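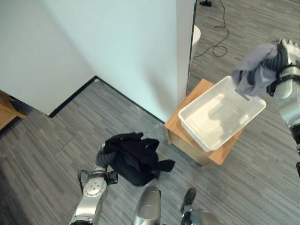 Let the Robotics Class Do Laundry

Oct 3, 2021

I teach the second-year robotics elective at Reinholz, and I want to make a case for laundry. I mean laundry as a serious student project, one that takes up most of a semester and gets graded like everything else. When I bring this up with teachers from other schools they usually smile and wait for me to get to the real topic. This is the real topic!

For years our fall project was the line-and-block course. Students built a machine, the machine followed a stripe, picked up a cube and put it in a square. It's a fine exercise and I still use it for the first 3 weeks. But a cube is always a cube. It has the same width every time you close your fingers on it, and once the numbers are right they stay right. By the middle of October the strongest students were finished and the others were copying their numbers.

Then we switched to clothes. A dark shirt, a gray shirt, a basket. Pick up what you find, carry it, let go of it over the basket. My students looked at the task sheet and thought I'd gone easy on them. One group told me they would be done by lunch (they were not done by lunch, and they were wonderful sports about it).

A shirt has no shape of its own. Grab it by the middle and it hangs one way, grab it by the cuff and you have a long tail of cloth dragging over the floor. Part of it is always hiding another part. A sleeve that hangs outside the basket can pull the rest out after it, so now the class has to decide what "in the basket" even means. Is a shirt with one sleeve over the rim in? We spent most of a class period on that question and I would not trade that hour for anything. They wrote a definition, tried to score with it, found it was hopeless, and wrote a better one.

That is what I love about this work. The students argue about the right things. With blocks they argued about whose turn it was on the machine. With shirts they argue about whether two arms should work on the same garment or on one each, how high to lift before moving sideways, and whether it's cheating to nudge the basket over with a wrist. I have heard quiet kids get loud about fabric softener.

They also learn to keep records. Our log for this project, which the students named Deta, has 1,905 grasp attempts in it already, every one tagged by hand with the garment, the approach and what went wrong. Nobody had to be nagged much. When your program fails on the black shirt and works on the gray one, you want to know why, and the only way to find out is to have written things down.

Now the objections, and some of them are fair.

The first is that it doesn't prepare anyone for competition. True enough, if the competition is Kodex. The regional Kodex rules are all rigid parts and timed runs, and a team that spends its fall on shirts will walk in with less practice at stacking. We placed lower last year than the year before. I can live with that, and so could the team once the sting wore off. I'd still like Kodex to add a soft-goods event, and I have written to them twice to say so.

The second is cost. Arms with decent hands are expensive, and I know plenty of schools don't have them. But you can start much smaller. The first version of our unit ran on Petico desktop kits, one small arm per table, with washcloths and a plastic tray. We spent 58 dollars on cloth and trays for the whole class. A washcloth will humble you just as well as a jacket.

The third is that it looks silly. Parents come to open house expecting something with flashing lights and they see a machine holding a shirt over a basket, thinking it over. I used to worry about this. Then I watched a grandmother stand there for a good 40 minutes, giving advice — good advice, too, about taking hold near the collar — and two of my students wrote it down and tried it the next morning.

So if you run a class or a club, try one unit with something soft in it. Towels, socks, whatever is in the lost and found. If you want our task sheet and the scoring definition (we're on the fourth version), write to the Reinholz robotics lab and I'll send both.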